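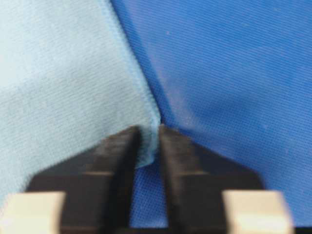
How long does the folding demo take for one group of visitors?
Plan on 20 minutes, with questions included, and leave a little extra if there are kids in the group (they always want one more fold!).

4. Running the cloth demo on open day

4.1 Lay the dark blue cloth flat on the table and smooth it out by hand. Small ripples are fine.

4.2 Put the light blue cloth on top with one hemmed edge running diagonally across the lower layer. The contrast between the two blues helps visitors at the back follow what the fingers are doing.

4.3 On the Julen panel, load program 87 and press Start. The arm lowers, closes on a small fold of the top cloth, and waits for you. This is the best moment of the whole visit, so invite people up to the line and let them look!

4.4 Press Continue to lift.

NOTE: If the fingers pick up both layers, press Release, flatten the cloths and go back to 4.2.

CAUTION: Keep sleeves, scarves and lanyards behind the line while the arm is powered. Press Hold before anyone touches the cloth.

4.5 After the last group, press Park and wait for the green light before folding up the table.

Comments (3)

zundton_lab: Ran this in June at the Varkanholm open day, over 67 visitors before lunch. Step 4.3 got a round of applause.

mill_street: Does it work with towels?

zundton_lab: Thin ones, yes. Slow the close speed down first.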